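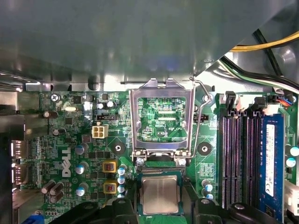

Figure 4.1 An open CPU socket on a Dell motherboard, with the metal load plate raised.

Chapter 4
Keeping, repairing and replacing office equipment

After working through this chapter you should be able to:
explain the difference between the purchase price of an item and its cost over its working life
set up and keep a simple equipment register
decide whether a faulty item should be repaired, replaced or retired
write a short replacement plan for a small organisation
prepare old equipment for disposal

Key terms: asset, asset register, working life, running cost, downtime, spare part, residual value, retirement

4.1 Why equipment needs managing

Every office depends on things that wear out. Chairs lose their padding, printers jam, and computers become too slow for the software they have to run. In a small organisation these problems are often dealt with one at a time, when somebody complains. A chair is bought one month and a printer the next, and at the end of the year the manager finds that a good deal of money has gone on equipment without any record of where it went.

Equipment management is the work of knowing what you have, what condition it is in, what it costs to keep, and when it will need to be replaced. It does not call for special software. Many offices manage well with a spreadsheet and a folder of receipts. What matters more is that the record is kept up to date and that one named person is responsible for it.

The word asset is used in this chapter for any item that the organisation owns and expects to use for more than a year. A desk is an asset. A box of printer paper is not, as it will be used up within weeks. Items such as paper, ink and batteries are called consumables and are dealt with in Chapter 8.

4.2 The cost of owning something

The price on the invoice is only the first part of what an item costs. To compare two items fairly you need to add up all of the following:
the purchase price, including delivery and fitting
running costs, such as electricity, ink or servicing
repairs and spare parts
staff time spent dealing with faults
the cost of disposal at the end

From this total you take away the residual value, meaning whatever the item can be sold for when you have finished with it. For most office equipment the residual value is small, and for cheap furniture it is usually nothing.

Staff time is the part most often left out. Suppose a printer jams twice a week and each jam takes ten minutes to clear. Over a year of 50 working weeks that comes to 1,000 minutes, or more than 16 hours of someone's wages. None of it will appear on any bill from the printer's supplier. The period when an item cannot be used is called downtime, and it should be noted in the register in the same way as a repair.

4.3 Case study: Honov Lettings

Honov Lettings is a small property agency with 17 staff in two rooms above a bakery. Until recently it had no list of its equipment. When the office manager, Afroza Mollah, took up her post, she was asked to say how much should be set aside for new computers in the coming year. She found that she could not answer.

She began by walking through both rooms with a notebook and giving each item a numbered sticker. She then went through the invoices. Some could be matched to an item at once. Others could not, and four desktop computers had no paperwork of any kind. For these she wrote down the serial number and asked the supplier, Debnath Office Supply, to look up the date of sale.

The finished register had a line for each item. The entry for one of the computers read as follows:

Asset number: 8
Description: desktop computer, front office
Date checked: 2/2/21
Condition: fair, slow to start
Main user: Mizanur Dewan
Repairs to date: memory added, fan replaced
Action: review in April

The register showed something the manager had not expected. The computers had cost less to keep running than the two large printers, which had needed repeated call-outs. The agency had been getting ready to replace the wrong equipment. It ended its contract on one printer, kept the other, and moved the computers on to a planned programme of repair. The first year's saving was £658, after paying for parts.

4.4 Repair or replace?

When an item fails there are three choices. It can be repaired, replaced with something similar, or retired without being replaced. The third is easily forgotten. An office that used to send faxes every day may not need a new fax machine when the old one stops working.

The following questions will help with the decision.

Is the item still needed? If the work it did has stopped or moved elsewhere, retire it.

Is it safe? Any item with damaged wiring or a cracked frame should be taken out of use straight away and labelled so that it is not picked up by mistake.

Is it under guarantee? Look at the guarantee before anyone opens the case. Some guarantees no longer apply once a person outside the supplier's own service has worked on the item.

Can the part be bought? Desktop computers are often worth repairing because many of their parts can be taken out and changed separately. Memory, drives and fans are common examples. In many desktop machines the processor also sits in a socket and can be removed, as in Figure 4.1, although this is a job for someone with the right training. Thin laptops can be harder to repair, as some of their parts may be fixed permanently to the board.

What will the repair cost, compared with a new item? Many organisations set a limit. A common one is half the price of a replacement: below this the item is repaired, and above it a new one is bought. The limit is a guide and can be set aside where there is good reason, for instance when the item is close to the end of its expected working life.

4.5 Who decides?

Small repairs should not need a meeting. It is usual to give the office manager a sum that can be spent on any one repair without asking, and to refer anything larger to a director or partner. Both the sum and the name of the person should be written down, along with who acts when that person is away.

Check your understanding

1. Give two costs of owning a printer that do not appear on the original invoice.
2. Why did Afroza Mollah contact the supplier when making the register?
3. Hashini Herath manages a dental practice. A chair in the waiting room has a cracked frame, and a new one would cost very little more than the repair. What should she do first, and what would you advise her to do after that?
4. Choose one room at your college or workplace. Draw up a register for it using the headings in section 4.3, and mark any item that you would expect to be replaced within two years.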